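Service robots module - handout 4, 08/12/2025
Two-handed kits: the Nesten pair from Vurkivis

Read before the Vavham visit. Bring the price sheet from last week.

What is sold: two arms, two five-fingered hands, control box, 14 months of support. Software is rented separately - check this, it catches people out. Table and backdrop not included.

Why soft items? Rigid blocks are easy to sell with. Balloons and thin plastic change shape when touched, so a taught position is soon out of date.
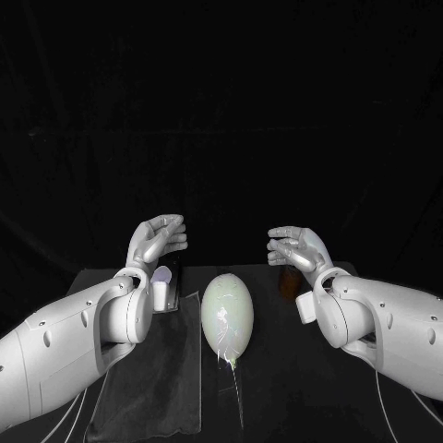 Vendor claims 80 grams is the lightest object the hands will report reliably. Anything lighter and the finger sensors are mostly guessing, so vision has to do the work. Note this down, it comes up again in the Ellis comparison.

Meeting of the hands is the hard bit. Both arms share a small space, and collision margins have to be set tight or the fingertips never get near each other.

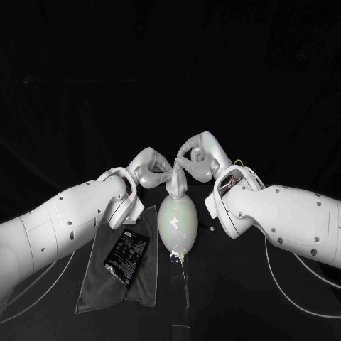
Fig. 2 - Both hands at the top of the balloon, fingertips together.

Things to check in any demo
1. Who starts the run, and does anyone step in
2. Grip at corners, both hands - ask for it slowly
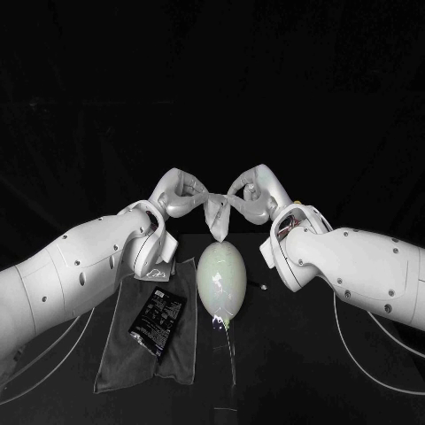

3. Cable slack at full reach
4. Time to re-teach after the table is moved (Vurkivis quote 19 minutes, Ellis wouldnt give a figure)

Costs: the rental runs for 2 years minimum. Spare fingers are priced singly, spare wrists are not. Compare the totals, not the headline price - the cheaper kit has the dearer spares. 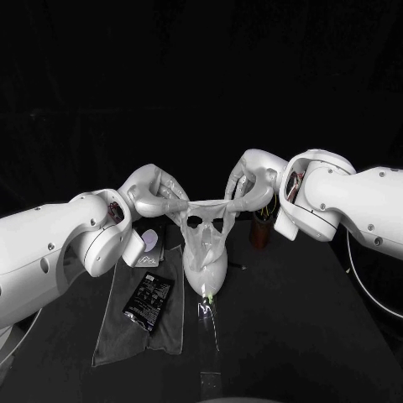
Can one arm be bought on its own?
Only as a spare, and it comes without the control box. For single-arm work look at the smaller Ellis kit instead.

For next week: half a page on wich kit you would pick for a packing bench, with costs.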